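Final report, Surfaces and Folding project
Imad Atallah, Mélanie Perron, Horațiu Avram
February 8, 2023

Our course handout from the Naltell workshop says that any flat sheet folds better on a smooth, patterned table than on a plain one, and that the pattern "guides the eye." We were asked to confirm this. We don't think we did, and we're not convinced the sentence means much.

We used blue pieces on a table with a cream and tan marble look. The blue was picked because it shows up well on beige. That already bothers us a little, as a pale piece might have told a different story. Horațiu wanted to buy a white set and we ran out of budget.

A fold begins with a lifted edge or corner, and a soft piece doesn't stay flat while that happens. It bends where it likes. We wrote down a start as "clean" if the bend stayed near the corner and "dirty" if it ran into the middle.
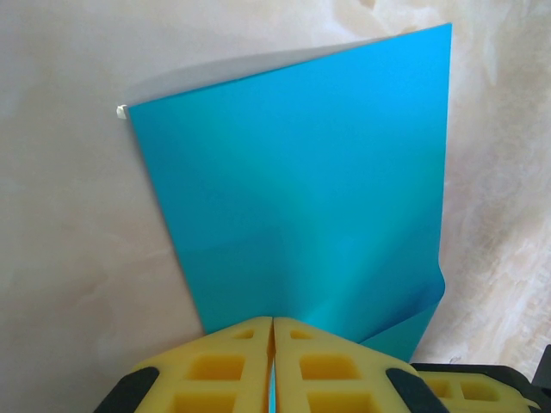

## What we measured

We did 69 folds in all. For each one we noted the start (clean or dirty) and how far the two edges were from meeting at the end. The handout's limit is 2 millimeters. We kept it, although it gives no source for the number and Mélanie thinks somebody just liked it.

Kristof Declercq read the ruler for the first half and Imad for the second. We should have swapped more often. Kristof rounds down, and when we compared their readings of the same pieces his were smaller nearly every time. We haven't corrected for this, so the early results look better than they should.

The plain table was gray and stood in the next room, under different lights. So if the two tables had come out far apart, we still couldn't have blamed the pattern.

A crease changes the color of the piece. One side of it goes darker and the other can look almost washed out, and on a glossy top the glare adds bright spots of its own. Two of us misjudged where the edge was for that reason, and that's with a ruler lying right there.
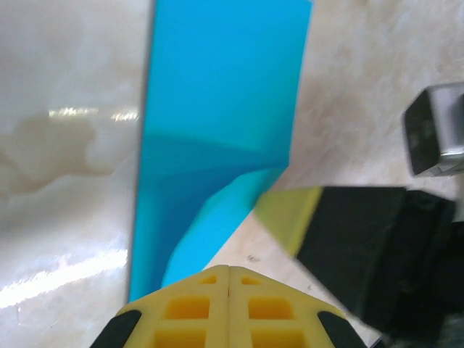
Does the marble pattern help anyone line up the edges?

Not that we could measure. The veins don't run straight and they don't run parallel to anything, so there is nothing in them to line up with. Washington Bezerra, who tried both tables without being told what we were looking for, said he only ever looked at the blue.

## The table itself

We spent longer on the tabletop than planned. The handout calls it "marble-style" and leaves it there. The color isn't even: there are darker tan patches in a band, then paler parts that are nearly white. If a pattern did guide the eye, we'd expect it to do so differently depending on where the piece was put down.

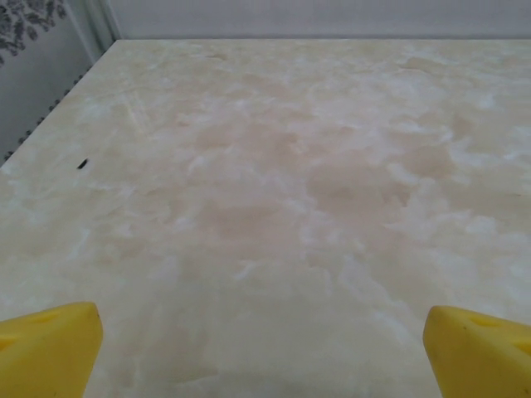 We tried to test that by splitting the table into a front half and a back half. The back half was worse, but it's also a longer reach, and Horațiu's notes for that day don't say which half he started with. We left those results out of the average.

## Placement

Putting the piece down straight mattered more than the table did. When it started slightly turned, the first fold usually came out turned as well, and pulling it square afterward made a second crease beside the first. The handout has one line on placement and a whole page on surfaces, which seems backward to us.

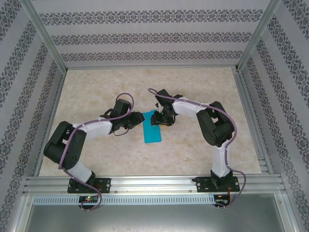
Our advice to next year's group is to mark the table with tape before the first fold and to keep one person on the ruler throughout. We would also want 200 folds at least, on two tables in the same room, before saying anything about patterns. Until then the claim should come out of the handout, or have "we think" put in front of it.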